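Workshop notebook – March, started a little after 2 in the afternoon

Picking up where the last entry stopped, which was with me hunting for the drive caddies and not finding them. They were in the drawer under the label printer the whole time, in a bag marked "misc blue." I have relabeled the bag.

So, the desktop towers from Geveo. These are the ones out of the Hokden office move, all the same family, all with the same tool-free case, and all with at least one part that someone has already "borrowed" over the years. I have grown rather fond of them. They are heavy and plain and they open without a screwdriver, and whoever designed the inside of that case clearly expected a person to put their hands in there someday and was kind about it. Anything you are meant to pull or push is blue. I wish my car had been built by the same people.

Today's tower is number 438 on the intake sheet. It came in with a note saying "does not start" and nothing else, so I stripped it back to the point where I could check the important bits one at a time. The processor is out, most of the memory is out, and the hard drive is out in its caddy. The power supply stayed in. I tested it with the little plug-in tester before doing anything else and it read fine on every rail, so I saw no point in dragging all that cable out of the case and then having to dress it back in again, which is always the worst half hour of the job.

A word about the bench, as I know a couple of you were asking. I have moved the tower work over to the white slatted table for good. The old bench had that soft mat on it, and every small screw that ever fell on the mat rolled straight to the back and into the gap by the wall. With the slats the screws go through, yes, but they land in the plastic tray I slid underneath, and I can fetch them all at once when I am ready. It is a small thing and it has made me a much calmer person. The case lies on its side, open face up, and there is enough space left of it for the holder with the loose parts.

The holder has been the real improvement this month. Before we had it I was putting memory sticks down on whatever was closest, usually a folded invoice, and once on top of a warm mug (empty, but still, not my proudest afternoon). Now the printed holder has a place for each thing. The drive stands upright in its blue caddy, memory goes in the slot beside it or lies flat at the front, and the processor gets its own shallow recess, so it isn't sliding about while I am reaching over it. The first one we printed was too tight for the drive and I had to sand it for most of an evening. The second one, the gray one, was right straight off the printer. The file for it is in the shared folder under Flokden, in case anybody wants to run another, and please print it in gray again. I like that the green boards show up against it. 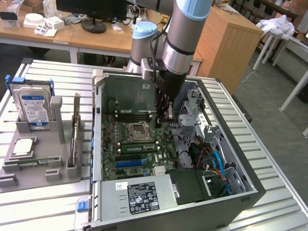

Going back to the memory for a minute, as it is the part I most want written down. I have been working with one stick at a time, and I would ask everyone to do the same with the rest of this batch. Put in one known good stick, try the machine, write down the result, and only then add another. It feels slow. I tried to be clever on an earlier tower and filled all the slots at once, got three beeps and a blank screen, and then spent over 1,000 seconds by the wall timer pulling sticks out in no sensible order while muttering. One at a time would have taken a quarter of that.

The socket gets a proper look with the flashlight before any processor goes near it. I go along the rows slowly, tilting my head until the light catches anything leaning the wrong way. If you find a bent one, leave it, put the tower on the lower shelf with a yellow tag, and tell me. I have a steady hand before lunch and a much less steady one after coffee, so please don't expect it done the same afternoon.

Thermal paste: we are down to the last tube. I have put it on the list. Clean the old paste off with the wipes in the Yule tin (the big red one with the dented lid, left over from the holidays and now the best container in the building). Put the lid back on properly afterward or they dry out, and then we all suffer.

Paper side of things. The batch sheet has 279 machines on it, and I am entering the serials in the evenings with the radio on, which is pleasant enough. I am keeping notes in the far right column on whatever was missing when a tower arrived. If you find something loose in the bottom of a case, please write that down too. So far I have a guitar pick, a lot of staples and a very old raffle ticket.

Left to do on 438:

Look over the socket again in better light.
Processor back in, fresh paste, cooler on.
One stick, try it, note it.
Drive back in its caddy last of all, after it will start without one.
Blow the dust out of the power supply grille – outside, please, I only just swept.

If it still won't start after all that I suspect the board, and I have a spare from the same family on the shelf by the door. I would prefer to save it for a tower in nicer shape, so it can wait until I have been through the list twice.

5:40. Swept under the table, emptied the screw tray, found the magnet I lost in February.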